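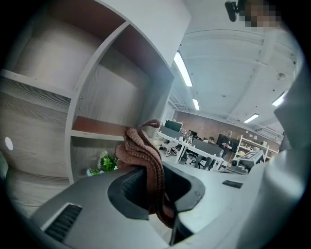
Slide 1. Reddish-brown rib knit, folded.

Smart Inboxes: What Are They Sorting, and For Whom?
Speaker notes, Dilruba Khondokar

Slide 2 - Opening
Thank Joyce Obura for the slot. Ask for hands: who has missed a message because the mail app put it somewhere clever? Wait. Leave hands up while I ask who went looking for the setting afterwards.

Say early on that I use one of these apps every day and have paid for two of them. I don't think they're a con. I do think the claims have run a long way ahead of what's in the box.

Slide 3 - What we're promised
Read the three blurbs aloud, slowly. Fuvley: "an inbox that knows what matters". Velov: "mail, minus the noise". Flilard: "your day, already sorted". Ask what any of those would look like if it failed. A filter that hides a newsletter and a filter that hides a letter from the hospital look exactly the same from the inbox. The message isn't there. You can't be annoyed by something you haven't seen, so of course people say they're happy in the first week.

Slide 4 - What I did
Keep this short. I ran Fuvley and Velov side by side on my own account for 8 weeks, starting in January, same mail going into both. One person, one account. It's a diary and shouldn't be quoted as a study. If someone from the back wants to say the sample is useless, agree with them and ask where the makers' own numbers are.

Slide 5 - Fuvley
Good points first. Search is quick. Undo send works and the delay can be changed. Then the sorting. It put a message from my dentist under Offers and kept a shoe shop in Priority, and it went on doing so after I had moved both by hand. The help page says the app "learns over time". How much time? I wrote to ask and was sent a link to the same help page.

Slide 6 - Velov
Fewer mistakes that I noticed. Stress "that I noticed". Velov keeps its hidden mail in a folder which is itself hidden by default, under Settings, Advanced, Folders. Show the screen recording here if the projector has sound, skip it if not.
The daily summary is where I lost patience. It told me a meeting had been moved to 2 pm. The email had said it might be, if the room was free. A summary that drops the word "might" is wrong, and I'd have turned up on the strength of it.

Slide 7 - Flilard
I only had the calendar add-on for this one, so go easy. It books gaps for "focus" and then marks you as busy. Colleagues thought I was avoiding them. There is a switch for it. The switch is on when you install.

Slide 8 - Where does the mail go?
Ask the room to find out whether their own app sorts on the phone or on somebody's server. Most store pages don't say so plainly. Stępień, who make the plain little client I've gone back to, put it in the second line of theirs. Their app does almost nothing, by the way, and it crashes on big attachments. I'm not selling it.

Slide 9 - What to try
Turn sorting off for a fortnight and see what you miss.
Write your own rules for the senders you care about. Dull, takes an evening, and you can read them back later.
Find the hidden folder before you need it.
Don't act on a summary if there's a time or a sum of money in it. Open the message.

Slide 10 - Questions
Likely ones:
"Isn't it getting better?" Possibly. Ask better at what, and who measured.
"What about spam filters?" Fair point, I rely on mine. Spam filters have a folder called Spam and everyone knows where it is.
If it goes quiet, ask Joyce about the missed invoice. She has agreed to tell it.

Leave the settings handout by the door.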